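Cropper log, brush team
January, started writing at 4:40 pm
Reading time: 2 min

OK so, picking up where Damian's entry stops. The club voted for calligraphy as the Prodomura task (I wanted tea pouring, I lost, I'm over it) and the rules say the arm has to take a brush off a rack, make one horizontal stroke inside a practice square, and hang the brush back up. Hanging it back up is the part that's going to eat our whole month, I can feel it.

Spent the first hour on teach points. Halina drove and I typed, and we got the approach pose for the rack saved as pose 21 in the shared file. Please don't renumber it! Tadeusz has a script that calls it by number and he will be sad. The loops on the brushes are thin wire, so when the gripper comes in too fast the brush starts swinging and then we're chasing a pendulum. I cut the approach speed way down and added a wait of 2 seconds before closing. Much calmer.
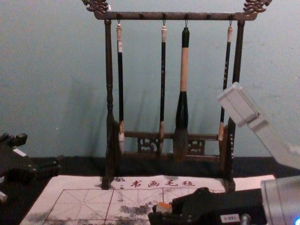 Rack and felt with the gripper down in front. The fat brush is third from the left.

Big argument over which brush to use. Renata likes the fat one because there's so much handle to grab, and she has a point, but all that bristle means any error in height turns into a huge blob. The slim ones forgive you on height and punish you on grip. We're going slim for now and keeping the fat one for the bonus round, if we ever get to a bonus round.

Other thing: the far edge of the felt curls up at the foot of the rack. Our height map assumes a flat sheet, so any stroke planned up near the printing is going to be off. Aleksandra wants to weigh it down, I'd like to just stay in the lower squares. We'll try both and see who gets to gloat.

Encoder on the wrist read 2833 at home after the restart, same as in Damian's entry, so I'm leaving the calibration alone.

For whoever's in next:
- run the hang-up move with no ink first, please
- pose 21 stays pose 21
- ask Halina where the Urnaditz cable went, I looked everywhere

Stopping here, I have a bus.

Recent entries
Damian: wrist restart and home position
Tadeusz: calling saved poses from a script
Renata: Ustar mount, second try

Cropper student robotics club | Contact the log editors | Back to top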